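Minutes of the Quarterly Meeting of the Removable Prosthetics and Appliances Working Group

Held in the upstairs meeting room, Paltosham Dental Laboratory. The meeting opened at 5:15 p.m.

**Present:** the Chair, the Secretary, the Laboratory Manager, the Senior Technician (Dentures), the Senior Technician (Orthodontic Appliances), the Model Room Supervisor, the Dispatch Coordinator and two clinical representatives from the Tanoli practices.

**Apologies:** the Accounts Officer and the clinical representative for aged care visits.

## 1. Minutes of the previous meeting

The minutes of the previous meeting were taken as read. One correction was requested by the Model Room Supervisor: under the item on duplicate models, "stone" should read "die stone" in the second paragraph. Subject to that correction the minutes were confirmed as a true record.

## 2. Matters arising

2.1 *Shade guides.* Replacement shade tabs have been received and distributed to both Tanoli practices. The incomplete guide held at the front counter has been withdrawn from use and is not to be lent out.

2.2 *Occlusal splint request form.* The revised form was circulated after the last meeting. The clinical representatives reported that the field for opposing dentition is now being completed in most cases, but that the field for preferred thickness is often left blank. The Laboratory Manager confirmed that where no thickness is specified the laboratory will telephone the practice before processing. Work will not proceed on an assumed value.

2.3 *Ventilation in the acrylic room.* The contractor has attended and supplied a written quotation. The matter was held over to item 7.

## 3. Turnaround times for full and partial dentures

The Laboratory Manager tabled a paper on turnaround. The present schedule allows eight working days from receipt of the final impression to the wax try-in, and five working days from approval of the try-in to delivery of the finished denture. The paper proposed that the first stage be extended to nine working days for cobalt-chrome partials, to allow for framework casting and a separate framework try-in.

The clinical representatives did not oppose the extension but asked that it be applied from a stated month so that appointments already booked would be honoured. They noted that patients travelling from outlying areas generally book both visits at once, and that a change of even one day can require the second visit to be moved by a week.

The Senior Technician (Dentures) advised that delays at this stage are caused chiefly by impressions that must be retaken. Bites recorded without the rims properly seated were mentioned in particular. It was suggested that the laboratory return a short written note with each rejected impression, stating the reason, in place of the current practice of telephoning the front desk, where the message is not always passed to the treating clinician.

**Resolved:** that the extended schedule for cobalt-chrome partials apply to cases received from the beginning of December; that cases received before then be completed on the existing schedule; and that a rejection note be drafted by the Senior Technician (Dentures) for comment by the clinical representatives.

## 4. Remakes and adjustments

The Secretary presented the remake register for the quarter. Fifteen cases were entered. The group considered the categories under which they had been recorded and agreed that "fit" was too broad to be of use. A lower full denture returned for a sore spot and an upper partial returned for a distorted clasp had both been entered under that heading.

It was agreed that the category be divided into tissue fit, clasp or rest fit, and occlusion. The Model Room Supervisor asked that a further category be provided for cases in which the model was damaged in transit. The Dispatch Coordinator supported the request and noted that these are presently entered under "other", with no record of the courier used.

There was discussion of charging. The existing policy provides that a remake is carried out without charge if the laboratory is at fault, and at the full fee if the prescription has changed. The clinical representatives submitted that some cases fall between the two, the most common being a shade change requested by the patient after an approved try-in. The Laboratory Manager undertook to prepare wording for a reduced fee in such cases, covering teeth and labour only. No figure was put to the meeting.

**Resolved:** that the remake register be amended as discussed and that draft wording on reduced fees be brought to the next meeting.

## 5. Zillia denture tooth range

The supplier of the Zillia range has advised of changes to its posterior moulds. Two moulds in regular use at Paltosham will no longer be stocked by the supplier once present quantities are exhausted. The Senior Technician (Dentures) had set up sample arrangements using the nearest replacement moulds and circulated these at the meeting. The cusp height of the replacement was considered acceptable for most full denture cases but not for opposing natural dentition.

The clinical representatives asked whether existing patients could still be offered a matching repair where a single posterior tooth is lost. It was confirmed that a small reserve of the discontinued moulds will be set aside for repairs only and kept in the locked drawer in the setting-up room.

**Resolved:** that the replacement moulds be adopted for new full denture cases, and that the reserve be recorded in the stock book.

## 6. Orthodontic appliances and retainers

6.1 *Fimier retainer cases.* The Senior Technician (Orthodontic Appliances) reported that the hinge on the Fimier case had been found to split on several returned units. Practices are asked to check cases at issue and to return any faulty item with the next pickup.

6.2 *Digital scans.* The number of retainers made from scans continues to rise. Files are sometimes received without the patient's initials or the name of the prescribing clinician, and must be held until identified. The clinical representatives agreed to raise this with their staff. Scans that cannot be identified by the close of business will be listed in an email to both practices the following morning.

6.3 *Lingual bonded retainers.* A request was received for the laboratory to supply transfer jigs with bonded retainers as a standard inclusion. The Senior Technician advised that the jig adds to bench time and should remain an optional item, to be marked on the prescription. This was accepted.
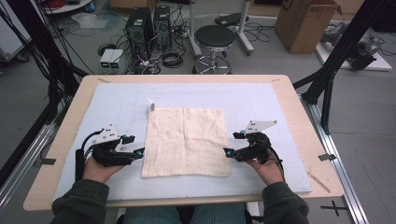 6.4 *Mouthguards.* Orders for school sport are expected to increase before the winter season. The laboratory will accept grouped orders from a practice on a single form, provided each impression or scan is individually labelled. Club colours must be chosen from the current chart. Requests for printed names will be accepted in block capitals only.

## 7. Workplace health and safety

The quotation for the acrylic room ventilation was considered. The work comprises a new extraction hood above the trimming bench and replacement of the existing ducting. The Laboratory Manager advised that the work would require the room to be closed while the ducting is removed, and that denture processing would need to be scheduled accordingly. The group supported the work in principle and referred the quotation to the Accounts Officer for review.

Staff were reminded that incoming impressions must be disinfected before they enter the model room, whether or not the docket states that this was done at the practice. The Model Room Supervisor asked that practices continue to mark the docket regardless.

Monomer is to be returned to the flammables cabinet at the end of each session. A container had been left on the bench overnight on one occasion and an entry made in the incident book. No further action was required.

## 8. Other business

The Dispatch Coordinator advised that the afternoon pickup from the Tanoli practices will be brought forward by 15 minutes. Practices with late cases may telephone to arrange a morning collection.

A clinical representative enquired whether the laboratory would again offer a bench session for dental assistants on pouring and trimming study models. The Laboratory Manager indicated that this could be arranged in the new year if there was sufficient interest. Expressions of interest should be sent to the Secretary.

## 9. Actions

- Rejection note for impressions: Senior Technician (Dentures)
- Amended remake register: Secretary
- Draft wording on reduced remake fees: Laboratory Manager
- Notice to practices on cobalt-chrome schedule: Laboratory Manager
- Entry of reserved Zillia moulds in stock book: Senior Technician (Dentures)
- Labelling of scan files: clinical representatives
- Review of ventilation quotation: Accounts Officer
- Revised pickup time to all drivers: Dispatch Coordinator

The next meeting will be held at Paltosham on a date to be advised by the Secretary. Items for the agenda should be submitted in writing.

The meeting closed at 6:50 p.m.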